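20th September

I've been meaning to write up the thin-object work for weeks now, and since Hamidreza Karimi keeps asking me when it'll be done (hi, Hamidreza!), I'm finally sitting down with a pot of coffee to do it.

The short version is that we stopped asking the model for a single grasp point. Our old policy, Prerix, picked one spot on an object and went for it, which is lovely for a mug and pretty hopeless for a bit of string. The new one scores 24 candidate pinches along whatever curve it finds, throws out the ones where the fingertips would crowd each other, and then looks again from closer up before it commits. We trained it on 500 demonstrations - a small number, I know, and my hands still remember every one of them.

What surprised me most was how much the background mattered. On plain surfaces the curve finder barely puts a foot wrong, but give it a busy print and it starts tracing twigs as though they were things you could pick up. A yellow rubber band lying across printed leaves and branches is just the sort of target I mean, with the color helping and all those thin stems pulling the other way. I'd love to hear from anyone who has tried depth cues for this, and I'll post the failure cases next.

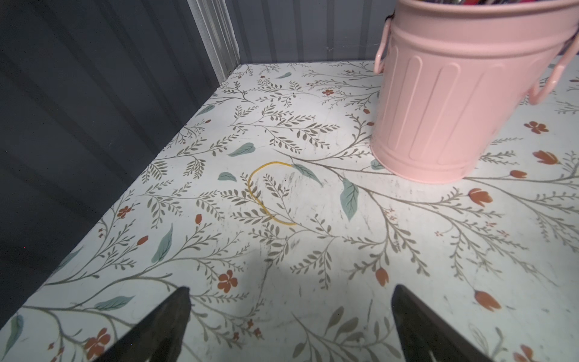
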